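원목 식탁 오일 관리, 자주 받는 질문 모음

식탁 오일 글을 올린 뒤로 쪽지가 계속 와서, 겹치는 질문만 한 페이지에 모았어요. 저는 목수가 아니고 그냥 집에서 식탁 하나 붙들고 오래 씨름한 사람입니다. 그 점 감안하고 읽어 주세요!

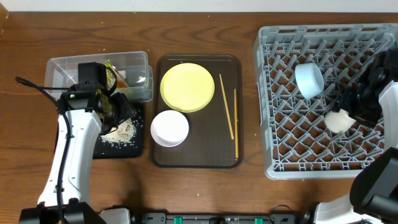 Olga Sotomayor 님은 지난 글 댓글에서 오일은 너무 자주 바르는 게 오히려 문제라고, 본인은 일 년에 한 번만 바르는데도 물이 잘 맺힌다고 하셨어요. 저도 이제는 그쪽으로 많이 기울었습니다. 처음엔 신나서 달마다 발랐거든요. 그랬더니 표면이 끈적해져서 팔꿈치가 쩍쩍 붙고, 신문지 글자가 식탁에 찍히고... 아무튼 횟수 이야기부터 할게요.

얼마나 자주 발라야 하나요?

정해진 주기는 없어요. 물방울을 몇 개 떨어뜨려 보고 동그랗게 맺혀 있으면 그냥 두세요. 금방 스며들면서 자리가 진해지면 그때 바르면 됩니다. 저희 집은 늦가을에 한 번, 그리고 여름 오기 전에 자주 쓰는 자리만 한 번 더 발라요. 벽 쪽은 거의 안 발라도 멀쩡하더라고요.

우리 집 식탁이 오일 마감인지 어떻게 알아요?

이 질문이 제일 많아요. 안 보이는 곳(상판 밑면 가장자리가 좋아요)에 물을 한 방울 떨어뜨리고 십 분쯤 기다려 보세요. 색이 전혀 안 변하고 닦으면 그대로라면 우레탄 같은 도막이 있을 가능성이 크고, 그러면 오일을 발라도 안 먹고 겉에서 미끌거리기만 합니다. 다만 밑면은 상판하고 마감을 다르게 하는 집도 있으니 확실히 하고 싶으면 산 곳에 물어보는 게 빨라요. 저는 Seixas에서 샀는데 전화로 바로 알려 주셨어요.

무슨 오일 쓰세요?

지금은 Sillmont 하드왁스 오일, 무광이요. 385ml짜리 작은 통인데 길이 160cm 식탁 상판에 얇게 두 번 바르고도 꽤 남았어요. 그전에는 Anex 걸 썼는데 냄새가 저랑 안 맞았습니다. 마감 자체는 좋았어요. 색이 살짝 노랗게 올라오는 걸 좋아하는 분이면 Anex가 더 맘에 들 수도 있어요.

식용유나 올리브유 바르면 안 돼요?

하지 마세요ㅠㅠ 저 해 봤어요. 처음 며칠은 색도 예쁘고 윤기도 나서 돈 굳었다 싶었는데, 여름 되니까 쩐내가 올라오더라고요. 식초 물로 닦아도 안 빠져서 결국 사포로 다 밀었습니다. 올리브유는 시간이 지나도 굳지를 않아요. 마르는 기름을 쓰고 싶으면 아마씨유나 동유가 있는데, 이건 마르는 데 오래 걸리니 식탁을 며칠 못 써도 되는 때에 하셔야 해요.

사포는 몇 방 써야 하나요?

가볍게 손질하는 정도면 240방 하나로 결 방향 따라 살살 문지르는 걸로 충분해요. 얼룩이 깊으면 120방부터 시작해서 180방, 240방 순으로 올라갑니다. 한군데만 집중해서 밀면 거기만 움푹해지고 색도 허옇게 떠요. 저는 국그릇 자국 하나 지우려다가 결국 상판 전체를 갈았어요. 그날 저녁은 바닥에서 먹었고요.

얇은 무늬목 상판은 얘기가 또 다릅니다. 조금만 밀어도 밑이 드러나니까 사포는 웬만하면 대지 마세요.

뜨거운 냄비 자국이 하얗게 남았어요. 방법 없나요?

하얀 자국은 희망이 있습니다! 마감층에 습기가 갇힌 경우가 많아서, 마른 면 손수건을 덮고 다리미를 낮은 온도로 잠깐씩 대 보세요. 스팀은 꼭 끄고요. 한 번에 몇 초만 대고 들어서 확인, 또 몇 초, 이렇게요. 검은 자국은 다릅니다. 나무가 탔거나 쇠 냄비 물기가 나무 속 타닌이랑 반응한 거라 다리미로는 안 돼요.

바르고 나서 언제부터 쓸 수 있어요?

통에 적힌 시간을 보세요. 제품마다 정말 달라요. 저는 하루 지나면 책이나 컵 정도는 올리고, 물걸레질은 일주일 뒤부터 합니다. 장마철에는 더 늦게 말라요. 선풍기를 약하게 틀어 두면 좀 낫습니다.

오일 닦은 걸레는 그냥 버려도 되나요?

안 됩니다. 이건 농담 섞지 않고 쓸게요. 건성유가 묻은 천을 뭉쳐서 쓰레기통에 넣으면 스스로 열이 나서 불이 날 수 있어요. 물에 푹 적신 다음 밖에서 한 장씩 쫙 펴서 완전히 말리고 버리세요. 저는 베란다 난간 안쪽에 널어 둡니다. 쌓아 두지만 마세요.

평소 청소는요?

물기를 꼭 짠 행주로 닦고 마른행주로 한 번 더. 기름기가 있으면 주방 세제를 물에 아주 조금 풀어서 쓰고요. 물티슈는 급할 때만 씁니다. 알코올 들어간 제품으로 매일 닦으시던 분이 상판이 뿌옇게 됐다고 쪽지 주신 적이 있는데, 오일 마감이라면 그거부터 끊어 보시라고 말씀드렸어요.

의자 다리나 벤치도 같은 오일로 해도 돼요?

돼요. 근데 앉는 면은 충분히 말리고 앉으세요. 밝은색 바지 하나를 그렇게 보냈습니다.

도마 오일 질문도 꽤 왔는데 그건 제가 아직 이것저것 써 보는 중이라 답을 못 드려요. 미네랄 오일이랑 호두 오일을 번갈아 써 보고 있으니 6월쯤 따로 글 올릴게요. 식탁 질문은 댓글로 남겨 주시면 여기에 추가할게요.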